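Matching gift form after the donor leaves the company

I keep the books for a small cancer research fund in Brirnbridge. One of our donors gave 3,898 dollars in January while he worked at Tirker. He left the company before sending in the matching gift form. Can he still file it, or is the match gone? I don't want to bother him if there's no point.

Domingo Ulloa

Rakbridge
It depends on the employer's rules. Many go by the date of the gift, but some also want the person on the payroll when the form comes in. Ask the HR office for the written policy and look for these points:

1. The filing deadline. Ours at Escobar was 9 months from the gift.
2. The minimum and the yearly cap. Ours was 500 dollars a year, so a large gift was only partly matched.
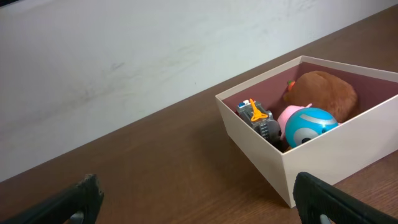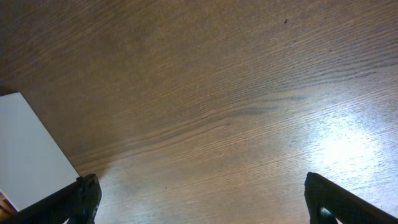 3. Who has to sign. Some want the charity to confirm the gift first – you can get your part ready now.
4. Retirees. A few plans keep matching for people who retire at 65 or later, but that won't help if he just changed jobs.

I would call him either way. It's a short phone call and he may have the policy at home.

garnet_hill
My old job said no once you quit. Never hurts to ask. Also check if his new employer matches, though they probably won't count a gift made before he started.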